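# Two hands or one? Trying to budget before the new year
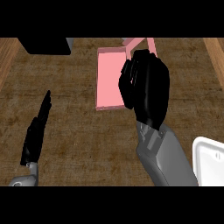
**benchmonkey_yau**
Workshop planner, Trikside packing room. Thread starter.

Right. I have until the end of December to put a number on a form, and the number is meant to cover a two-armed robot for sorting and moving open boxes. We've been running it in simulation first, with a pink box at the top of the table and the right hand over its side. Simulation costs me electricity and patience, so I'm in no hurry to leave it.

Ploveo will rent us the pair of arms with humanlike hands at 1,731 a month. One arm with a plain gripper is 1,117. Minimum hire is 13 weeks either way. Has anyone here paid for the second arm and been glad of it?

---

**gantry_gran**

What's the left hand doing in your picture? Looks like it's waiting for a bus.

---

**benchmonkey_yau**

It isn't touching anything, no. At 614 a month extra I'd like it to at least wave.

---

**solderless**

Disagree with where this is heading. We took the single arm at Grestville and spent the saving on clamps, then on better clamps. Open boxes slide when you push on one side. Price the fixtures before you decide the second arm is a luxury.

---

**gantry_gran**

Clamps don't need a service contract.

---

**solderless**

Ours nearly did.

---

**mk_two_teabags**

You're both arguing about arms and the money is in the hands. Fingers are lovely until one needs replacing. Ask Ploveo, in writing, who pays for a finger and how long it takes to arrive. We lost most of a month to that.

Also ask whether your simulated table matches the real one. Ours had a raised edge that was missing from the model, and the wrist found it on day one.

---

**benchmonkey_yau**

Table has strips down both sides in the model. I'll go and measure the real ones — should have done that already.

Fingers question sent. Is 126 a month sensible to set aside for spares?

---

**mk_two_teabags**

For a gripper, yes. For those hands I'd double it.

---

**solderless**

Still say two arms. Put both quotes on the form and let them pick.

---

**gantry_gran**

They'll pick the cheap one and ask why it can't hold the box.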